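3.2 Collecting the demonstrations

Much of the recent work on learned sorting reports the number of episodes gathered and little else. We think the number is the least useful thing to report. Our own set, recorded at the Nindport site between the spring and September, holds 4,000 episodes of a two-armed robot moving small boxed parts between a conveyor and a pair of bins. We had expected that size to be enough. A policy trained on all of it did no better on held-out layouts than one trained on a well-chosen fifth.

Part of the trouble lies in how the table is laid out between episodes. The Bondska protocol, which we followed at first, asks the operator to place the boxes "at random". People do not place things at random. They put them down where the hand comes in, close together and with the label side up, and after 50 resets the layouts are hard to tell apart.
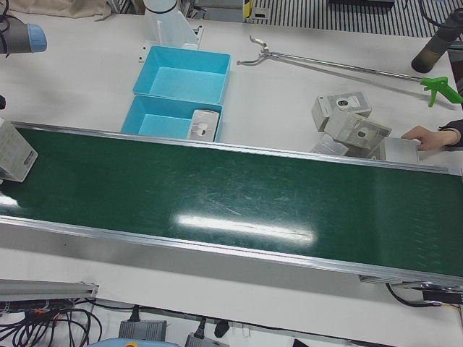
Figure 4. The work cell with a person's hand on one of the product boxes. Two light blue bins stand behind the conveyor, the front one holding a box.

A cluster like the one beside the far rail in Figure 4 is harder than a single box on the belt, with one box tilted and another partly hidden. Such cases were rare in the Vovum set, and we suspect that the high scores reported on it owe something to this. We cannot prove it, as the reset records were never released.

We therefore drew start positions from a printed list and changed the list every 20 episodes. This slowed collection and the operators disliked it. It also did not remove the problem, because a list says where a box goes and is silent on how it leans. Whether the gain in Table 2 comes from the lists or simply from operators taking more care is a question our data cannot settle.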